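The Brekby refill scheme: read the small print before you hand over your deposit

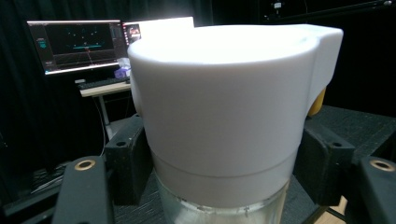
A white cup-shaped object with a blocky handle-like piece on one side.

Last updated: 20 June 2022

By now most of you will have had the Brekby flyer through the door. It wants you to pay a deposit on a reusable cup, carry on buying takeaway coffee as before, and feel better about it. Six cafes on the Wundwood strip are said to be "in talks". The flyer is green, naturally, and has a leaf on it.

I drink a lot of takeaway coffee and I don't like what happens to the cups. The bins outside the station are a disgrace by ten in the morning. So I'm the sort of person this scheme is meant for, and I went along to the information night at the Grube Street hall wanting to be talked into it. I came home with a sore back from the chairs and most of my questions still in my pocket.

Start with the number on the front of the flyer. It says the trial in Clerov "saved 2421 cups from landfill". That's a lot of cups if you picture them in a heap. But the trial ran for 20 weeks across 9 cafes, and when you do the sum it comes out at a bit over 13 cups per cafe per week. Fewer than two a day. My local gets through more than that before the bread delivery turns up.

Then there's the word "saved". When I asked how they knew a cup had been saved, the answer was that each time somebody borrowed a reusable one, that was a paper one not used. Fair enough, as far as it goes. It doesn't allow for people who would have brought their own mug from home, or who would have sat down and had it in china. It also doesn't count the reusable cups that went out and never came back. I asked for that figure twice. The first time I was told it was "within expectations", and the second time we moved on to a question about lids.

The deposit is four dollars. You get it back when you return the cup to any cafe in the scheme, through the app, as credit. You can't get it back as coins in your hand. If you want the money in your bank account you have to close your Brekby account, and the terms allow them up to 20 working days to pay you. I understand why a small outfit would rather hang on to the float. I'd just like the flyer to say so in the same size type as the leaf.

It gets murkier with late returns. A cup is due back in 9 days. After that the deposit is gone and the cup is yours, which sounds generous until you think about who that suits. A person who forgets has bought a plain cup for four dollars. The company has sold one. I'd want to know how much of the budget rests on forgetful customers, and whether the scheme still stands up if we all behave as well as the flyer says we will.

Washing is the part I'd expected to be the weak spot, and in fairness the answers were better here. Used cups would go back to a central wash rather than being rinsed in the cafe sink. There'd be a pickup each weekday. What was missing was how far the van drives, what it runs on, and what happens on a long weekend when the dirty cups pile up behind a counter the width of a doormat. The nearest wash site is in Clerov, and anyone who's sat in traffic on the bridge road knows what that trip is like.

A woman behind me asked the best question of the night, which was what the cups are made of and how many uses it takes before one of them beats the paper sort. She was told the cups are "fully recyclable" and "designed for a long life". Neither of those is a number. Plenty of things are recyclable on paper and go in the red bin anyway, and ours is a council that stopped taking half of what's printed on its own sticker back in January. A reusable cup takes more stuff and more energy to make than a paper one. It has to go round and round before it pays that back. If it goes round three times and ends up at the back of a cupboard, we've made things worse and patted ourselves on the back for it.

I'll grant the other side a couple of things. Doing nothing has a cost as well, and we can all see it blowing along the gutter. Cafes pay for every paper cup they hand over, so a scheme that worked would help their books. And a trial is a trial. I don't expect perfect figures from one, though I do expect the bad ones to be printed beside the good ones.

What I'd ask for, before any cafe on the strip signs and before the council puts in the grant that was hinted at near the end:

The return rate from Clerov, month by month, with lost cups included.

How many times the average cup was used before the trial finished.

Who holds the deposits, and what happens to them if Brekby folds.

A way to take part without a phone. The app is the only door in at present, and that shuts out a fair slice of the people who use the morning cafes.

None of that is hard to supply if the records were kept. If they weren't, I'd like to hear that too.

Meanwhile there's the boring option. Most places on the strip will fill your own mug if it's clean and it fits under the machine, and two of them knock a bit off the price. No app, no deposit, no van on the bridge road. The trouble is you have to remember the thing, and I forget mine at least one day in four, so I'm in no position to lecture. Still, a shelf of odd mugs by the till would fix that for the cost of a trip to the op shop. It was raised at the meeting and got a polite smile.

The cafes have been asked to give an answer by the end of next month. If you've got a view, tell the person who makes your coffee, preferably not at ten past eight with a queue behind you. Letters for the next issue can go in the box at the Grube Street hall or to the usual email address. Keep them short, please. If anyone used the scheme in Clerov and kept track of what they borrowed and returned, I'd very much like to hear from you, whichever way it went.

Recent items
Grube Street hall: hire rates going up again
Wundwood strip parking changes — what we know so far
Red bin or yellow bin? The council sticker, line by line
Letters: the bridge road lights
Has the Clerov night bus been worth it?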